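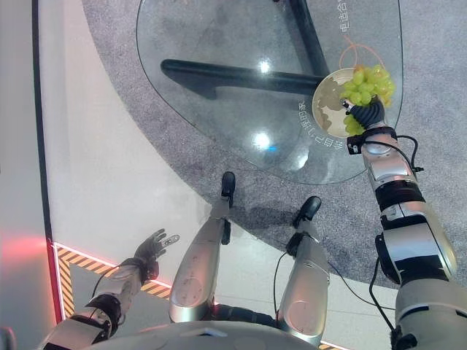

玻璃茶几一角，米色圆盘里的一串青提。

分类：生活杂谈 > 讲稿与笔记 > 待客与家居

一张茶几和一盘青提：关于客厅待客的小讲稿

（演讲备注，照着讲就行，括号里的话是写给自己看的。）

开场

大家晚上好，谢谢各位吃过晚饭还愿意出门来听我唠叨。门口的椅子可以往前搬一搬，坐近一点好说话，我嗓门不大，又不爱用话筒，后排的朋友要是听不清就招招手。

（等大家坐定，喝口水，不要急。上次在Zidmont讲的时候开头讲得太快，后面反而多出一大截时间，站在那儿干瞪眼。）

今天要讲的东西很小，小到我跟家里人说起来，他们都问我这也能讲一个晚上吗。我想讲的是客厅里那张茶几，还有茶几上那盘水果。客人进门，外套一脱，坐下来，眼睛最先落在什么地方？我留心过好多年，多半就是落在茶几上。茶几上摆着什么，怎么摆的，客人嘴上不讲，心里对这一家人的日子已经有了一点数。

第一部分：先说桌子

（翻到茶几那张照片，让大家看一会儿。）

大家看照片里这张茶几，台面是透明的玻璃，圆圆润润的，像一滴水的形状，一头宽些，一头收得窄些。我自己很喜欢这种轮廓。小时候家里那张茶几是方的，四个角硬邦邦，我膝盖上至今还有一块疤，就是绕着桌子跑的时候磕出来的。我母亲后来拿旧毛巾把四个角都包起来，用橡皮筋扎紧，丑是真丑，可是一家人在那张桌子边上喝了十几年的茶。所以后来我自己挑家具，见到没有尖角的，心先软了一半。

玻璃台面有个脾气，它什么都藏不住。底下的黑色金属支架看得清清楚楚，再往下，地毯上灰色的斑点也看得清清楚楚。有些朋友不喜欢，觉得乱，觉得桌子底下的东西都露在外面。我倒是觉得这样有好处，房间小的时候，实心的桌子往中间一放，像蹲着一头牛，玻璃的就轻巧得多，光能穿过去，地毯也还是完整的一片。

不过光也会给你添点麻烦。照片里台面上有两团亮亮的反光，一团小的白一些，一团大的微微带点蓝。家里有玻璃桌的朋友一定晓得，灯一开，桌上就多出几个小太阳。要是打算在上面放书看，或者陪孩子画画，那就挪一挪灯，或者铺一块小布。要是只放水果和茶杯，我劝大家由它去，水果挨着一点亮光，反而显得精神。

（这里可以问一句：家里用玻璃茶几的举个手？等一等，让大家互相看看，通常会有人笑。）

擦玻璃这件事我要多讲几句，因为每次讲完都有人追着问。我的办法笨得很，一块微湿的布先擦一遍，再拿一块干的跟着走一遍，两块布不要混用。从宽的那头往窄的那头擦，顺着边走，不要来回打圈，打圈容易留印子。Koter出过一种喷的清洁水，我用过一瓶，味道太冲，果盘还没端上来，客人先闻到了药水味，后来就换回清水了。要是台面上印了字，像照片里这张，右边就有两行白色的汉字，擦到那里手放轻一点，别拿指甲去抠。印字的东西，有的耐擦，有的不耐擦，没有弄清楚之前客气一些总没有错。

第二部分：再说盘子

（慢一点，这一段是我自己最喜欢的。）

盘子放在靠近右边的桌沿。圆的，米色，边上颜色浅一圈，盘面上印着一片深深浅浅的褐色花纹，看着有点像地图。我一见这种盘子就走不动路。它有点旧旧的意思，像从哪个抽屉里翻出来的航海图，放在透明的玻璃上，一下子就把那块地方压住了。

很多人买盘子，喜欢买雪白的，饭店里也都用雪白的，干净，什么菜都能盛。我不反对，我家碗柜里白盘子也有一摞。可是待客的果盘，我总主张有一只带点花样的。道理很简单，水果吃着吃着就少了，白盘子一空，就只剩下几根梗和一点水，冷冷清清的。带花样的盘子呢，吃掉一颗，露出来一点图案，再吃掉一颗，又露出来一点。小孩子尤其喜欢，我家那两个小的，从前为了看盘子底下画的是什么，硬是把不爱吃的苹果也吃完了。

我有一只差不多路数的盘子，是在Marulanda那家杂货铺里淘来的，标价牌都褪色了，上面写着货号705，我到现在还留着那张小纸片，夹在菜谱里当书签。那天我本来是去买漏勺的，漏勺没有买成，抱着盘子回了家，路上下了点小雨，我把围巾解下来包着它。家里人说盘子又不怕淋。我说我晓得，可是心里舍不得嘛。

（讲到这里容易收不住，看一眼时间。）

盘子放在桌边还是桌子中间，也值得想一想。放中间端正，像供着，客人反而不好意思伸手。放在靠边的地方，坐着的人手一抬就够到了，随意得多。只是靠边不能靠得太险，玻璃滑，袖子一带，盘子就走了。我的习惯是离桌沿留3指宽，孩子在家的时候留4指宽。这个没有什么科学道理，是我摔过盘子以后自己定下来的规矩。

第三部分：说说青提

照片里盘子上放的是一串青提，浅绿里泛一点黄，一颗一颗圆滚滚、亮亮的，堆在盘子偏右的一边，没有铺满。

我年轻的时候摆水果，总想摆满，觉得满才是诚意，苹果、橘子、香蕉、瓜子，恨不得连盘子的边都看不见。现在年纪上来了，反而喜欢留一点空。一串葡萄，连着梗，往盘子一侧一靠，它自己就有自己的样子，有高有低，比我拿手一颗颗排出来的好看多了。空出来的那半边，盘子上的花纹也有了露脸的机会。

为什么我老是推荐青提呢？一来不用削皮，主人不必一直站在厨房里，可以坐下来陪客人说话。二来不用刀叉，一颗一口，手上也不大会弄得黏糊糊。还有就是颜色，浅绿放在米色和褐色上面，清清爽爽的，看着就不燥。到了十月，天气干，客人从外面进来，口是渴的，又还没有到想喝热茶的时候，一串青提比什么都合适。

洗青提也有人问。我是整串洗，先用剪刀把整串分成几小串，不要把果子从蒂上扯下来，一扯就破个小口，水进去味道就淡了。水里撒一小撮面粉，轻轻晃一晃，倒掉，再用清水过两遍，过完了放在漏盆里沥着。（对，后来漏勺漏盆都补买了。）沥得差不多，再拿一块棉布托着吸一吸水。玻璃台面最怕盘底带水，一圈水印子，客人走了你还得再擦一遍。

拿葡萄也讲究一点手势。端上桌的时候别捏着顶上那几颗提起来，上面的吃不住分量，容易掉，一掉就滚，滚到沙发底下，过了半个月才找着，已经成了葡萄干。从底下托住，整串托着走，轻轻靠到盘子里再松手。剪好的小串分给客人的时候也是一样，托着递过去，人家接着也放心。

（这里可以拿道具示范一下。记得提前把青提洗好带来，上回在Ustemine忘了带，只好拿一团毛线代替，效果居然不差，但是大家笑得我讲不下去。）

第四部分：待客这件事本身

讲了桌子、盘子和葡萄，其实我心里真正想讲的，是从前我祖母待客的样子。她那时候没有什么好东西，桌子是借来的木板搭的，盘子是搪瓷的，磕掉了几块瓷。夏天有人来，她就从井里把浸着的瓜捞上来，切开，自己先不吃，坐在旁边摇扇子，问人家路上热不热，家里老人身体好不好。人家吃，她就高兴。我坐在门槛上看，看得嘴馋，她就拿眼睛示意我再等一等，等客人先挑过了，最甜的那一块她总是悄悄给我留着。

现在大家都忙，请人来家里坐的少了，约在外面的多了。外面也好，不用洗碗。可是我还是想劝一劝各位，一个季节里头，请人来家里坐一回。菜不必烧很多，家里也不必收拾得像样板房，茶几擦干净，放一只你自己喜欢的盘子，洗一串葡萄。人来了，有地方坐，手边有东西吃，话就慢慢出来了。我有好几回，跟老朋友本来有些疙瘩的，就那么坐着，你一颗我一颗，吃到后来也不晓得是谁先开的口，就说开了。

还有独居的朋友，我也想多讲一句。一个人在家，也给自己摆一盘。我有一阵子一个人住，吃水果都是站在水池边上，洗一颗吃一颗，吃完嘴一抹就算完了。后来有一天傍晚，我忽然把那只像地图的盘子拿出来，认认真真放了一小串葡萄，端到茶几上，坐下来，看着窗外的天一点一点暗下去。那一盘吃了很久，吃得很香。

（停一停。不用急着往下讲。）

收尾和提问

我今天就讲到这里，剩下的时间留给大家。家里茶几怎么摆，盘子怎么挑，水果怎么放不容易坏，都可以问，我晓得的就讲，不晓得的我们一起想。后面长桌上有洗好的青提，纸巾在旁边，大家边吃边聊。带小朋友来的，麻烦把果子剪开一半再给孩子，别噎着。

（散场前提醒：杯子放回托盘，剪刀数一下收好。）

读者评论（3）

半亩薄荷：读到祖母摇扇子那一段，想起我外婆了，她也是客人不动手她绝对不动手。面粉洗葡萄我也用，我妈用的是淀粉，好像差不多？

东窗晒被：我家也是玻璃茶几，反光真的烦，晚上看书晃眼睛，照你说的把落地灯往沙发后面挪了挪，好多了。请问那种印地图花纹的盘子能不能进微波炉？

慢慢走的阿蓝：毛线代替葡萄那场我在！笑得肚子疼。下次再来讲讲茶杯吧，我家茶杯没有两只是一样的，一直不好意思拿出来招待人。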